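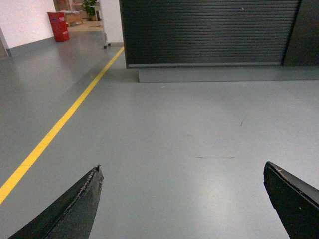
*Gray floor, a scratch, a patch of light.*

# The Second Doubles

The bus from Brurkby got in late, and by the time we had our bags out of the hold the Kallodport team was already hitting on the near court. Their captain came over and shook hands with all of us in order, left to right, the way you do with a row of players at the net. She asked if we had eaten. We said we had, which was true of some of us.

I had played in the league for most of my adult life and had never won at Kallodport. The ball stays low there. It is an old hall with a low roof at the ends, so a good lob has to go up the middle and come down the middle, and the home players all know where the beams are. Visitors learn where they are by hitting them.

My partner was in the changing room with her foot on the bench, putting tape around her ankle. We had been a pair since the spring before last. She was younger than me by enough years that people at other clubs sometimes took her for my daughter, and she had given up correcting them.

"Is it bad?" I said.

"It's tape."

"You wouldn't put tape on it if it was good."

She tore the end off with her teeth. "It got sore in September and it's been sore since. I don't think it's going to be different today."

I sat down across from her and changed my shoes. I wanted to tell her about the letter from Moodley, and I had wanted to tell her on the bus, but someone had been asleep against my shoulder for most of the ride and it hadn't seemed like the place. Moodley wanted a coach for their juniors. It was four evenings a week and a small apartment over the clubhouse. I had said yes the day before. It was too far to come back for matches, and they had their own team anyway.

"What?" she said.

"Nothing. Which side do you want?"

"The side I always have."

We were the second doubles, so we sat on the benches and watched the others. Our singles players lost one and won one. The first doubles pair went out fast, the way they did when the first few games went against them, and came back to the bench and didn't talk. That left us. If we won, the match was tied, and a tie was enough to keep Brurkby in the division.

Our captain squatted in front of us. He had a towel around his neck although he hadn't played.

"Hit to the tall one," he said. "She doesn't bend."

The tall one bent very well. She took the first two games more or less by herself, coming across the net and knocking the ball down at our feet. I served double faults. My partner didn't look at me after them, and I was grateful. At the change of ends she drank some water and said, "Lob the short one, then. He's not paying attention to us."

So we lobbed the short one. The first lob hit a beam and the second hit a different beam. The third went up between them and came down a foot inside the baseline, and he turned around and ran for it and didn't get there. After that they both stood farther back, and there was room in front of them to play in.

We lost the first set anyway. We won the second one. I don't remember much about it except that the court had gotten noisy, because the players from the other matches had showered and come back with paper cups of tea, and some children had been let in at the far end.

In the third set it got to 5-5 and I was serving. At 30-40 my partner came back from the net to talk to me. She was limping by then and trying not to.

"Where are you going to put it?" she said.

"Down the middle."

"Okay." She bounced a ball on her strings. "You're leaving, aren't you?"

I looked at the umpire, who was writing something down.

"They called the club to ask what you were like with kids," she said. "I picked up the phone."

"What did you tell them?"

"I said you were patient. Down the middle?"

"Down the middle," I said.

I hit it down the middle. The tall one got a racket on it and sent it back low and hard, and my partner, who had started moving before I thought she could, reached down on the bad foot and blocked it over. It wasn't a good shot. It dropped on the other side of the net and bounced and they both watched it.

That was deuce. We held that game, and then they held theirs. In the tiebreak the short one hit two winners past me on the backhand side, and then the tall one served, and I put the return in the net. We shook hands. The tall one said she was sorry about the net cord in the second set, and I said I had forgotten it, though I hadn't.

Kallodport gave us soup and bread at a long table upstairs. Our captain made a short speech and their captain made one back. Going down a division meant we would play the teams in the valley next year, Kaltolent and the rest, and somebody pointed out that the drives would be shorter.

My partner had her shoe off and a bag of ice on her ankle. She passed me the bread without being asked.

"Do they have a good court at Moodley?" she said.

"I haven't seen it. They've got two indoors."

"What's the roof like?"

"I didn't ask."

"You should ask," she said, and moved the ice around to the other side of her foot. The driver came up the stairs and said he would like to get started before the road froze, so we finished what was in our bowls and went to find our coats.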